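Product Review: Korngate Two-Arm Control Package
Prepared by Halima Were, reviewed by Lilian Kirui
Jan 18, 2023

The package was tested on a single task, closing a laptop lid, over 137 runs. Most were completed without incident.

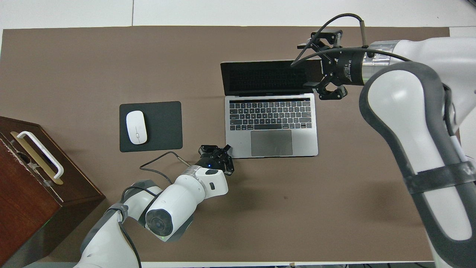

Korngate's force limit failed to trigger in 12 runs. The arm kept pressing after contact and had to be halted by hand. With one gripper above the upper right corner of the laptop and its fingers angled down toward the lid, a late stop puts the load on a small area – a serious concern for any screen.

The vendor traced the fault to fault code 326 and supplied a patch, which we have not yet tested.

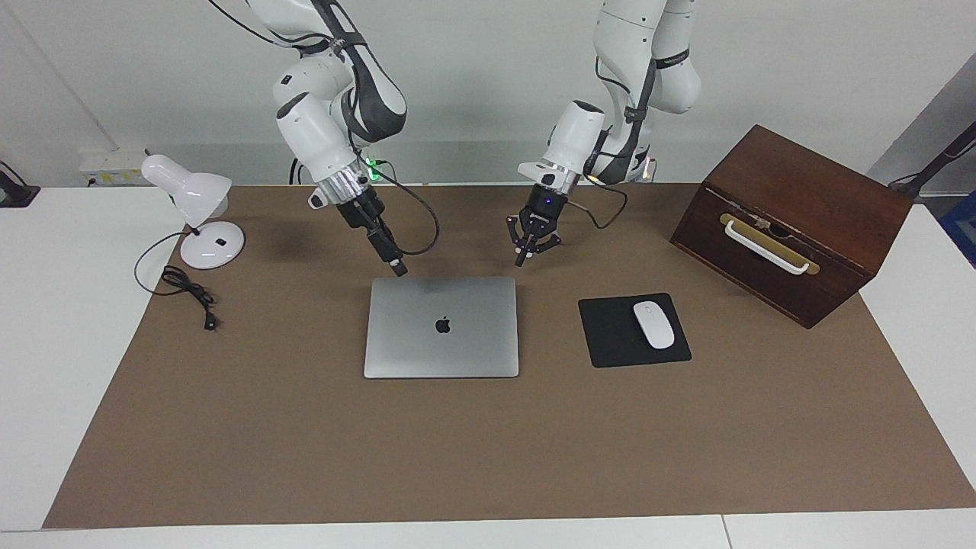

Until that testing is complete, we rate the package 2 out of 5 and do not recommend it for unattended use.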